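**Proyecto Woltlow. Informe de avance, periodo de febrero**
Destinataria: Mechthild Rüegg, seguimiento de ayudas
Redacción: Fanni Veres

## 1. Objeto

El presente informe recoge la jornada de demostración celebrada en el laboratorio de Titgate, prevista en el plan de trabajo como entregable de difusión, y el estado de las tareas asociadas. Los gastos del periodo se justifican por separado.

## 2. Desarrollo de la jornada

Asistieron 58 personas, repartidas en turnos, con entrada a partir de las 10:00. La mayoría procedía de empresas de logística ligera; el resto, de centros de formación y de la propia Zeronlow, que aporta el software de planificación. Kornél Bognár presentó la arquitectura de control y Manju Rathore atendió la celda bimanual.

El programa constaba de tres bloques:

- Introducción a la celda y a las normas de seguridad para visitantes.
- Manipulación de objetos sueltos sobre mesa con dos brazos.
- Turno de preguntas y revisión de registros en pantalla.

El segundo bloque ocupó la mayor parte del tiempo. Se trabajó con objetos de uso corriente, sin útiles de posicionamiento. Las pinzas son paralelas y de dos dedos. La vista de muñeca se proyectó en la sala contigua para los asistentes que no cabían junto a la celda.

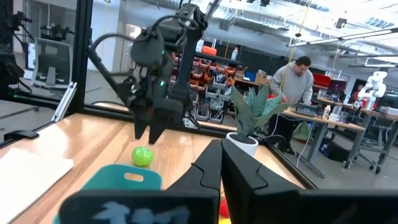

## 3. Resultados

La pelota verde lima y la bandeja verde azulada con asa ovalada forman parte del juego de objetos de referencia, que no varía respecto al informe anterior. La mesa de madera clara tampoco se ha sustituido; queda pendiente decidir si se cubre con una superficie mate.

El conjunto de demostraciones acumulado asciende a 3.058 episodios. De los ejecutados ante el público, ocho se han excluido por pérdida de sincronización entre las cámaras y el registro articular. El fallo se reprodujo después en Titgate y se atribuye a la saturación del bus USB.

## 4. Incidencias

El primer turno empezó con retraso por la calibración del segundo brazo. Varios asistentes preguntaron por el tiempo de ciclo, dato que el proyecto no mide en esta fase. Amber Pearce, de Zeronlow, remitirá una nota aclaratoria a las empresas que la solicitaron.

## 5. Próximos pasos

1. Separar las cámaras en dos controladoras USB y repetir la prueba de carga.
2. Cerrar la integración con el módulo Katona, actualmente en revisión de interfaces.
3. Entregar las respuestas del cuestionario de visitantes junto con el próximo informe.

No se solicita modificación del calendario ni del presupuesto.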